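Automation > Shop and Home Chores > Cell Checks > Clorkwood Bench Cell

Readiness checklist, simulated cell, tray-to-tray block move
Site: Clorkwood. Inspected June 13, 2022. Checklist issued by Dundari in March.

The chore is a plain one. Pick up a block from one tray and set it down in another, the way a person puts a box back on a shelf. The question for each line is whether the machine could be left to do it in a shop or a utility room.

1. Work surface
Plate secure on table: OK
Holes clear of clutter: OK
Comment: No change from the last check.
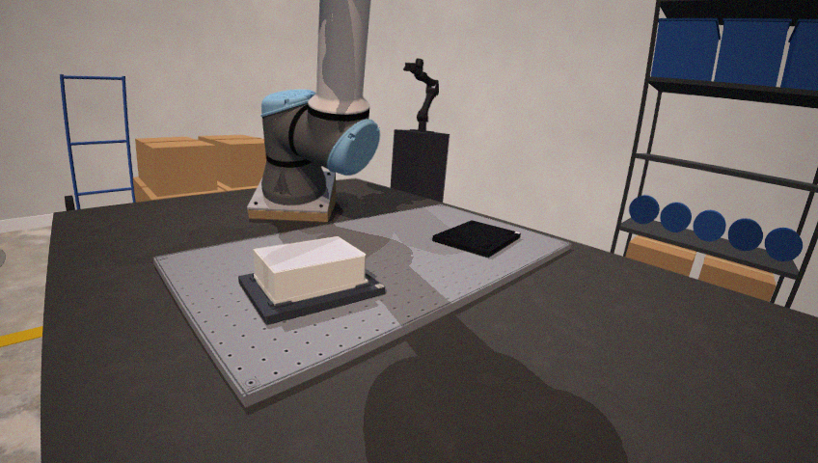

2. Pick and place positions
Start tray identified: OK
Target tray identified: OK
Comment: Grip settings are still the Bhuiyan defaults and have not been tuned for light goods. The target was recorded as clear, with the block on the slate-gray tray and the black tray farther back empty. Bare plate between the two gives the arm somewhere safe to let go if a move is stopped. A kitchen counter would seldom offer that much open space.

3. Lighting and shadow
Block edges readable: OK
Shadow on work area: COMMENT
Comment: Repeat the vision test with the arm in its folded pose. Nanivville reported false edges where a shadow crossed its plate.

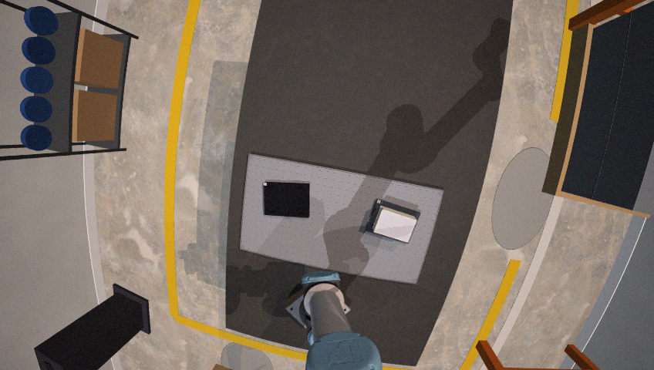
Item 3, overhead view. Arm shadow over the right part of the plate.

4. Repeat runs
Runs required: 34
Runs completed: 22
Comment: Hold at partial. Finish the remaining runs before sign-off. Allow around 15 minutes for reset and logging.

5. Unattended use
Shop floor, fixed trays: CONDITIONAL
Household, items left anywhere: NOT READY
Comment: Fixed positions do most of the work in this setup. Sorting a junk drawer or clearing a table is outside the test. Do not quote these results for home use.

Open items: 2 (shadow test, remaining runs)
Next check: after both are closed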